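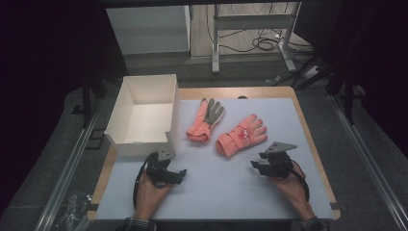

桌垫上的敞口白色纸盒与粉色手套

Osteo 讯问与鉴定谈话同步录音录像主机

阅读时间：5分钟

产品概述

Osteo 是 Vorndale 面向办案机关、司法鉴定机构及律师事务所推出的同步录音录像主机，适用于讯问、询问、会见以及精神状态鉴定谈话等需要全程留存音视频资料的场合。主机将采集、校验、存储和刻录集成于同一机箱，可固定安装于谈话室，也可配合 Clitora 便携箱用于临时办案地点。

刑事案件中，当事人在作出陈述时的精神状态、语速、停顿和应答方式，往往与陈述内容同样受到关注。控辩双方对责任能力存在争议的，鉴定人通常需要反复查看原始谈话资料，并就其中某一段问答向法庭作出说明。Osteo 的功能设计围绕上述需要展开，重点在于资料的连续、完整和便于核对。

主要功能

双路独立采集。主机配备两路视频输入，一路用于记录谈话室全貌，另一路用于记录被谈话人正面。两路画面使用同一时钟，回放时可以并列显示，也可以单独导出。任一路信号中断时，另一路继续记录，中断的起止时间自动写入日志。

分轨录音。提问人与应答人的声音分别保存为独立音轨，并同时生成一条混合音轨供日常回放。鉴定人可单独调取应答人音轨，便于辨别低声或含混的表述。系统不对原始音轨作降噪处理，降噪仅在回放时生效，不改变已存文件。

完整性校验。录制过程中，主机按段生成校验值；录制结束后，生成整卷校验值并打印于封存标签。资料移交后，接收单位可使用随机附带的核验程序重新计算，结果一致的出具核验单，结果不一致的列明所在时段。

标记与笔录对应。记录人员可在谈话过程中插入标记，标记内容包括休息、更换人员、出示材料、身体不适及自定义事项。标记与笔录页码对应后，可由笔录直接跳转至相应时段。标记一经写入不得删除，需要更正的，以追加说明的方式处理，原标记予以保留。

权限与日志。系统设有管理、录制、查阅三类账户。查阅账户只能回放，不能导出。登录、回放、导出、刻录及设置变更均形成日志，日志可随资料一并移交。

断电保护。主机内置备用电源，外部供电中断后自动保存当前段落并有序关机。恢复供电后，新段落与前一段落归入同一卷宗，断电时段在时间轴上以空白显示，不作拼接。

规格与配置

视频输入：两路，支持全景与特写同步采集
音频输入：两路独立话筒，附混合输出
本机存储：双盘镜像，可保存近2,000小时资料
移交介质：一次性写入光盘或加密移动存储
显示：前面板触控屏，录制状态以指示灯同步提示
网络：可完全离线运行，网络接口默认关闭
安装方式：机架式或桌面式
操作界面语言：简体中文、繁体中文、英文

本机存储时长按出厂默认画质计算。用户选择更高画质的，可保存时长相应缩短，具体数值以设备管理页面显示为准。

标准配置包括主机一台、全景摄像头与特写摄像头各一只、桌面话筒一对、电源线、封存标签纸以及纸质操作手册。机架安装件、Clitora 便携箱和外接刻录单元需另行订购。

适用场所

谈话室固定安装。建议全景摄像头安装于入口对侧高处，使所有在场人员均处于画面之内。特写摄像头的高度应与被谈话人坐姿视线接近。房间内的时钟和温湿度显示装置宜置于全景画面可见处。

鉴定机构。精神状态鉴定的谈话时间较长，且可能分次进行。Osteo 支持将多次谈话归入同一鉴定编号，每次谈话单独校验、单独封存。量表测试期间可启用静默模式，关闭操作提示音，以减少对被鉴定人的干扰。

律师事务所。辩护律师在查阅移交资料时，可使用免费的 Oshima 查阅软件。该软件具有逐段回放、分轨收听、书签和文字批注功能，批注保存于独立文件，不写入原始资料。软件不提供剪辑功能。需要在庭上播放片段的，应按照受理法院的要求提出申请，并同时提交完整卷宗。

军事司法场合。对网络隔离有特别要求的单位，可订购不含网络接口的版本。该版本的固件更新通过只读介质完成，更新前后均自动生成设备状态报告。

使用须知

录音录像的启动、告知、保存期限及调取程序，应遵守所在地法律和主管机关的规定。Osteo 仅提供技术记录手段，不对谈话内容作任何分析、评分或判断，亦不输出有关情绪、真实性或责任能力的结论。相关结论应由具备资质的鉴定人依法作出。

每次录制前，应检查存储余量、系统时间和两路画面。系统时间发生偏差的，应先行校正并记录校正原因。录制期间不得拔插话筒或存储介质。录制结束后，应由在场人员核对封存标签上的卷宗编号，并按本单位规定签名。

主机不宜与大功率设备共用电源插座。清洁触控屏时，请使用干燥软布，不得喷洒液体。

保修与服务

主机自验收之日起享受三年保修，摄像头和话筒保修两年。保修期内因正常使用发生故障的，由 Vorndale 负责维修或更换。涉及存储盘更换的，旧盘留存于用户单位，不予回收。用户自行拆封机箱或安装未经认可部件的，不在保修范围之内。

报修时请提供设备序列号、固件版本以及故障发生时段的日志。请勿随报修材料发送任何谈话资料。服务人员进场作业，由用户单位指定人员全程陪同，作业记录一式两份。

用户单位可申请操作培训，内容包括设备操作、封存与移交、核验程序使用以及常见故障处置。培训使用专门制作的演示资料，不接触真实案卷。

订购方式

本产品仅向机关、鉴定机构、律师事务所及具有相应资质的集成单位供货，不面向个人销售。询价时请注明安装场所、谈话室数量、是否需要离线版本以及拟采用的移交介质。报价单自出具之日起三个月内有效。批量采购的单位可申请样机试用，试用期满后由用户自行清除存储内容，再行退回。

已购买前代主机的单位，可继续使用原有摄像头和话筒，并可将旧卷宗导入新主机查阅。导入后的旧卷宗保留原校验值，系统不重新生成。

本页内容更新于2025年4月4日，星期五。产品外观与配置如有调整，以供货合同所附清单为准。

联系我们：Vorndale 司法设备部　|　© Vorndale 版权所有　|　返回顶部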